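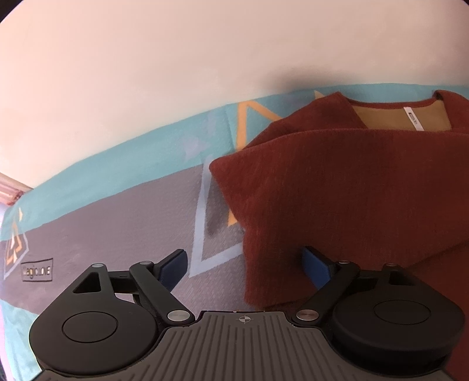 Figure 1. Folded red garment on a patterned blanket.

June
By Henrike Voß and Amirhossein Abbasi

Callback References in the Serial Drama Stinell: Project Report

1. Aim

The project examined how the television serial Stinell refers back to its own earlier episodes. A callback was defined as a line, prop, location or piece of music that repeats an element from at least one episode before. Recap segments and opening titles were left out. So were flashbacks, which reuse footage and do not ask the viewer to recall anything.

2. Material

Stinell follows two ferry pilots, Lill and Suta, in the harbor town of Florkine. The first two seasons were used, 19 episodes in total, each with a running time of 40 minutes. The third season was still airing when coding began and was excluded.

3. Method

Each author watched every episode once without stopping and once with pauses. Callbacks were entered in a shared spreadsheet with the time, the type and the source episode. Entries found by only one author were discussed and either kept or dropped. We did not use fan wikis until the coding was closed — an early test showed that they made us accept weak matches.
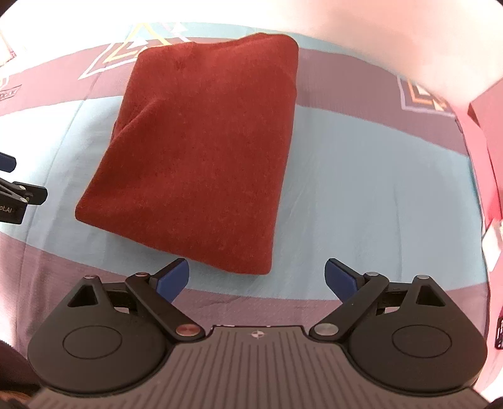

Four types were used: verbal, object, place and musical. A callback that fitted two types was entered under the one that came first in the shot. This rule favors music, which often starts before the picture changes, and the musical figures should be read with that in mind.

4. Results

The final list holds 40 callbacks, of which 30 fall in the second season. Verbal callbacks were the largest group. Most are spoken by Suta, who repeats Lill's radio phrases from the pilot episode, at first as mockery and later in earnest. Object callbacks were fewer but reached further back. The broken tide clock appears in the first episode and is not seen again until the second season finale, where it hangs in the new ferry office with no comment from either character.

Place callbacks were hard to code. Florkine is small and the same pier is used for many unrelated scenes. We counted a return to the pier only when the blocking or the dialogue matched an earlier scene.

5. Limits

Both authors had seen the first season before the project started, and a new viewer would probably notice fewer references. The subtitles also differ from the spoken lines in several episodes. Where they differed, the spoken line was used. Agreement between the authors was not measured with a statistic, and the spreadsheet does not record which entries were changed after discussion.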